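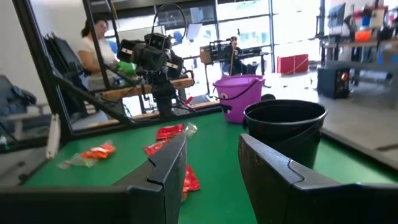

Candy and snack wrappers: which bin in Homik?

Asnakech Mamo
Posted May 2018

Our break room gets through a 200-piece bag of wrapped candy every month, plus single-serve snack packs. The Donico collection sheet lists "plastic film" as accepted at the Zeleke drop-off, but it says nothing about printed wrappers or anything with a silver layer. We keep small containers on the tables for scraps and empty them at the end of the day. Do printed wrappers count as film, or are they trash?
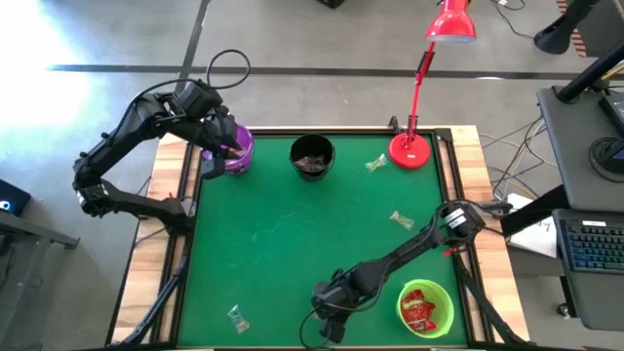 Purple cup and black bowl on the green table.

I also have 7 bags of mixed wrappers saved up since April and would like to know if they need sorting before I drive them over.

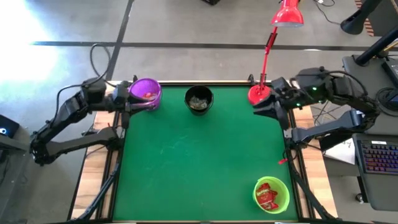
binlid216
Trash. Just throw them out, it isn't worth the gas.

dultel_road
Depends on the layers. Drop-off film normally means polyethylene: grocery bags, bread bags, the outer wrap from paper towels. It stretches when you pull it. Candy and chip wrappers are mostly polypropylene or polyester, often with a thin metal coating, and the layers are bonded. A film line can't separate them, so they end up as contamination.

Quick check: crush the wrapper in your fist and let go. If it springs back open, it is probably metallized plastic and goes in the trash. If it stays in a ball, it may be foil.

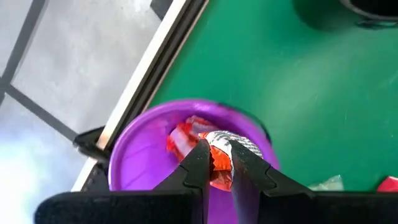 Small clear scraps are a problem even when the material is right - they fall through the screens. Anything smaller than your palm should go in the trash too.

As for the saved bags, pull out whatever stretches, shake out the crumbs, and take only that part to Zeleke. The last time I was there the film bin was to the left of the scale, with a separate bin for foil. Call first, as the hours on the sheet are out of date.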